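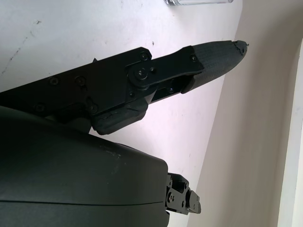

Reply from Karametti Paint Support:
Thanks for getting in touch. Have you tried looking at the wall at a different time of day?

Customer update, 27 September 2021
I have. I've looked at it at breakfast, at lunch and at an hour when I should have been asleep. The walls either side of the corner still look like two colours. Both came out of the same tin of Gredia, batch 1000, and both got two coats.

Tried so far:
Lamp moved to the other side of the room. The darker wall became the lighter wall, which I found rude.
Ceiling light off, blind up. Closer match, still a hard line down the corner.
Dried sample card held against each wall. Matches both. Make of that what you will.

Reply from Karametti Paint Support:
If the card matches both, the colour is fine and the light isn't reaching one side. A third coat won't change it. Please try a wider shade before you buy more paint.

Customer update
Shade ordered from Tsang. The third tin is going back - unopened, with its lid and my dignity mostly intact.

Status: waiting on customer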